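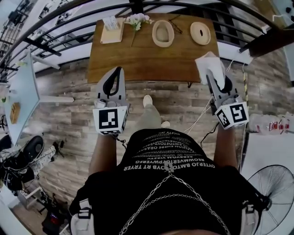

December, Sunday shift, Flernonville

Napkin folding and table dressing, bench by the stairs. Count for the day: 159 folds logged, 6 thrown out. Last week's sheet says 832 and I don't believe it. Someone has been logging the re-folds as new ones.

Stondeck's line is still that the Zesadier unit will take over "the dull part" of laying up and leave staff free for guests. I asked which part is the dull part. No clear answer. At the Agbenyega dining rooms two people do the laying up, and they talk through the bookings while they fold. Take the folding away and that talk has to happen somewhere, on somebody's paid time. It isn't in the costing.

Other things for the file:

Working with grippers is slower than by hand. Picking up a folded napkin by the near right corner of the table is fine. Cloth that has slid flat against the wood is a pain, and I gave up on it twice.

Wrists sore after two hours. The plan has four-hour blocks. Who agreed to that?

Flowers: stems roll. Want a rule on which way round they go before we log any more.

Glasses left on tables by guests. Staff would put them by the till. Stondeck has them down as "clutter, move aside". Not the same job at all.

Ask again what happens to the two posts. Third time of asking.

Spare cloths are in the top crate.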